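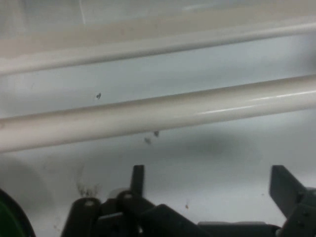

Anil Palaniappan wrote in after his first weekend with the Vikero that he'd expected to fight the fingers for days, and instead had it closing on thin rod by Saturday night.

We love hearing that! The Vikero is a two-finger gripper kit for home-built arms, put together at our shared shop in Nurimthorpe. Squared-off fingertips, dark finish, 155 grams, 4 mounting screws. Build time is 40 minutes if your bench is clear (ours never is).

Spare finger pads ship in packs of 2.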